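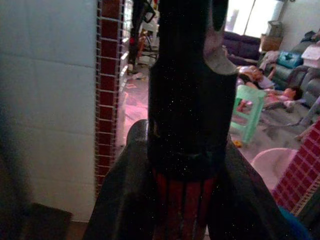

## 4. Setting up the net and the scoring tablet

Okay, the posts are in their sleeves and standing straight (if they aren't, go back to section 3 and I'll wait!). Now comes my favorite part, because this is where the gym starts to look like a volleyball court. I've set up the Plevwood net more times than I care to remember, mostly for the Kimis club evenings, and these are the steps I follow.

1. Unroll the net along the center line with the cable pocket at the top. The side with the sewn label goes toward the scorer's table. It plays the same either way, but the tension strap is on that end and you'll want it close to the winch.

2. Hook the loop end of the cable over the far post. Walk back to the winch post, feed the cable over the pulley, and push the end through the slot in the drum.

3. Crank until the top band lifts off the floor and stays up by itself. Stop there for now.

4. Tie the 6 side cords, starting at the top on both posts. I use a plain slip knot. Annelies Gasser, who taught me all of this, uses something much fancier, and I've never once managed to undo it after practice.

5. Check the height in the middle with the measuring stick, then over each sideline. Women's height is 2.24 m and men's is 2.43 m. The two ends must match each other and can't be more than 2 cm above the middle.

6. Now crank again, slowly, until the top band is flat. On my winch that takes 11 clicks from the point where I stopped in step 3, but yours may be different, so go by the band and forget my number if the two disagree.

> **Caution:** Keep your face and fingers away from the drum while the cable is under load, and never let go of the handle before the catch has dropped in. Kids stay behind the end line until you're done.

7. Strap on the antennas, one on each side, right above the outer edge of the sideline. They go on opposite faces of the net. I forget this about every third time, so look twice.

### Pairing the tablet

The Asetow scoring app talks to the wall display over Bluetooth, so keep the tablet in the gym while you do this.

1. Turn on the display and wait for the two zeros.
2. In the app, open **Court**, then **Add display**, and type the code 501.
3. Pick **Indoor, best of five**. The fifth set will switch to 15 points on its own.
4. Tap each side once. Both scores should go to 1. Hold **Reset** to clear them.

**Note:** If only one side changes, the app is still on the training layout. Ignacio Retamal found the fix for this one: close the app completely, open it again, and pick the match type before you add the display.

**Note:** The Sandu battery pack lasts me over 16 sets, so I charge it the night before a tournament and leave the cable at home. For a regular league match you'll be fine on whatever is left from last week, as long as the light is green.

When both scores are back at zero, take the winch handle off and put it in the bag with the measuring stick. Padding for the posts is in section 5, and it has to be on before anyone warms up.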